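Zosis Throw Cover, Single

Home / Bedding and Covers / Throws and Sofa Covers

The Zosis is a plain-weave cotton cover for daybeds, window seats and two-seat sofas. It can be used flat or tucked in at the sides. The cloth is 240 cm long and hemmed on all four edges.

Colours: olive, grey, natural, charcoal
Washing: 40 degrees, with like colours
Drying: line or low tumble 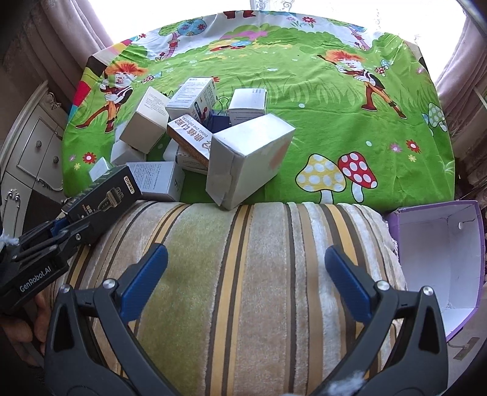
Allow for a little shrinkage in the first wash. We cut the cloth slightly over size so it comes back to the listed length. The olive and charcoal should be washed separately the first time.

If your seat has loose cushions, take them off, lay the cover over the base and tuck it well down at the back before putting them back on. For fixed cushions, the Illonwood grips (sold separately) will hold the cover at the corners.

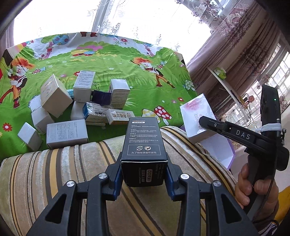
Shipping is a flat $19 within Canada. Orders leave our Lernach warehouse in two to three working days. Unwashed covers can be returned in their original bag for a refund or a different colour.

Customer review
"Bought the grey for a daybed in the spare room. Good weight and it doesn't slide much. The hem on one side was a bit wavy until I ironed it."
Grímur Lykkegaard, 25 September 2020

The natural colour is out of stock until November.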